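Sep 11, 2023
by Eun-seong Yeom

Day two of the Kiltow walk and I am in love with this valley! We did 25 km from Dobson, mostly along the river, and my favourite part was the old swing bridge.
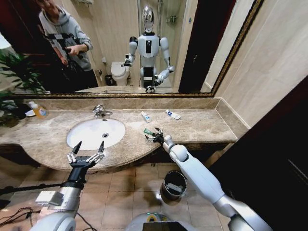

Tomorrow it's up and over to Gandora - a big climb, but the colours up there should be gorgeous.

2 comments 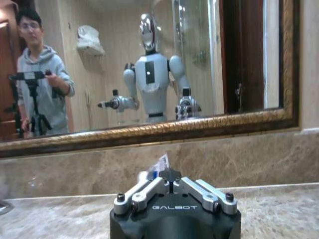
Prelum: Take the eastern track, the other one was still closed in March.

Eun-seong Yeom: Thank you, eastern it is!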